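Holitz bench grippers: what we expect of you

The Holitz is a hand-held gripper with two fingers, and it comes with rules because Ollside has met its customers. Please read them before the first session. Reading them during the first session also happens, and we have the repair bench to show for it.

Jaw opening is 100 mm. Do not lift anything over 400 g, however confident you feel. Fingertips are good for some 300 hours and then want replacing, even if they still look fine – they always still look fine.

Cables go down the side of the table, never over it. Check the markers on the fingertips before you start, and wipe them with a dry cloth. Spit is not a cleaning fluid.

When two people share a table, agree out loud who is going for what. One gripper to a dish. The person nearer the laptop calls the stop, and a stop means hands still, including yours.
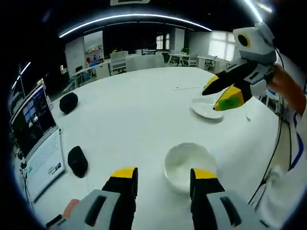
Drurkness, September 21, 2018

Bowl, plate and glass on the round white table, jaws open on the near side, second gripper over the plate. Clear glass on a white top is hard to see, so say where it is before anyone reaches.

Spare fingertips are sold in pairs. Questions about the rules go to Pei-shan Tsao, complaints about them to Segundo Huamán, who wrote them.

Last updated: November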